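4.2 Room turnover at the Gordale site

Housekeeping times were taken from the door lock records at Gordale, a country house hotel with 81 guest rooms. We left out rooms used for weddings and other private events, as these are cleaned by a separate team. That left roughly 600 checkouts between November and 11th February.
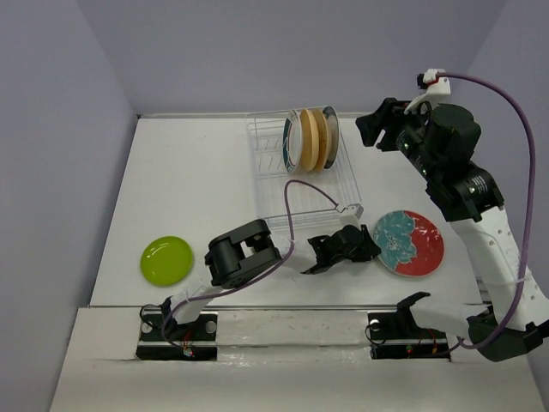
Figure 3. Two robot arms mounted at the front edge of a white tabletop workspace.

Rooms in the older wing took 12 minutes longer to turn over than those in the annex. Staff put most of the gap down to the stairs and to the distance from the linen store. Late checkouts made little difference in either wing. Oprea found a similar pattern at Vatley, though the rooms there are smaller and linen is kept on every floor.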